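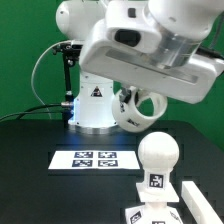 Gripper Trials: Frequently Asked Questions

Which grippers are you comparing?
The Liritz and the Clondero. The Achterberg was invited too, but its adapter plate fits an arm we don't own.

What counts as a pass?
Lift the ring, hold it clear of the table for 10 seconds, put it down where you found it. Dropping it near where you found it is a fail, however gracefully done.

How many tries does each one get?
100, in 2 sessions. Edgardo Sebastian wanted more until he learned who would be resetting the ring.

Can I move the marker sheet?
No. If you already have, tell Dalia Kazlauskienė and rerun the camera calibration – in that order.

Why does the score sheet have 7 columns?
One is for remarks. Please keep them about the gripper.

Can I bring my own fingers?
Yes, if they bolt on. Send the drawings first.

Who wrote the controller?
Branavberg, version 2. Complaints about version 1 are still being accepted, mostly out of habit.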